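Gustside

The library van came to Gustside every second Thursday of the tide, as the old joke had it, meaning whenever the road was clear. I had been the one driving it for two years when the woman at the end house asked me for a love story.

She was 75 and had never borrowed one. She took out books on engines and the history of lighthouses, and brought them back clean.

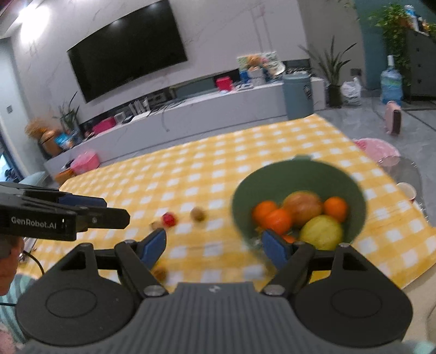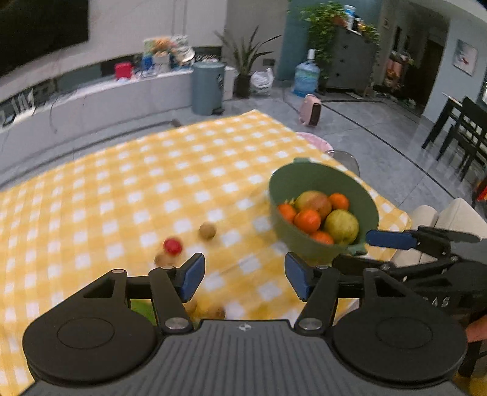
"Any particular sort?" I asked her.

"One where they wait," she said. She had invited me in, which she had not done before, and I had brought my tray of books in with me. I set it on the table, on the yellow and white checked cloth, and pushed it along until it met the green bowl with the oranges in it. She moved nothing to make room. I showed her The Keeper of Oda, a fat book of 809 pages in which a sailor loves a woman on another island and doesn't tell her until the last chapter. It was the most borrowed book on the van. She looked at the number on the last page and then at me.

"Does she love him back?"

"I'd be spoiling it."

"I'm too old to be spoiled," she said. "Does she?"

I told her no, she didn't. She nodded and stamped the card herself.

I drove back along the shore road with the heater on. I was 24 and I had my own opinions about waiting, most of them to do with a man who worked the ropes on the Torkell ferry. He had once held the van doors for me in a gale. I had thought about it every day after that, and had said good morning to him perhaps a dozen times.

The next time the road was clear she was standing at her gate with the book under her arm.

"He's a fool," she said.

"The sailor?"

"He never asks her anything. He looks at her window for thirty years and he doesn't know if she likes fish." She handed it up to me through the van door. "I read all of it. I kept thinking he'd ask."

I said people found it very moving. She said she had been moved as well, mainly to shout.

Then she told me, in the same voice she used for the lighthouse books, that there had been a man at the Jondex boatyard when she was young. He used to mend the engine on her father's boat and he would not take money for it. She had supposed he was fond of her father. She married someone else, a decent man, and was happy enough with him. After he died she met the engine man's sister at the shop, and the sister told her what everybody at the yard had known.

"Were you sorry?" I asked.

"I was cross. I'd have liked to be told. I might have said no, but I'd have liked to be told."

She took out a book on diesel engines and one on knots. I wrote them down. The date on the stamp was 16th September, and the wind was getting up, so I didn't stay.

At the slipway the ferry was in. He was coiling a rope with his back to me, and there was one car ahead of mine. I watched it go up the ramp. When he waved me forward I wound down the window and stopped where I was, half on and half off, with the engine running.

"Do you like fish?" I said.

He put the rope down. "What sort?" he said, and somebody behind me sounded their horn.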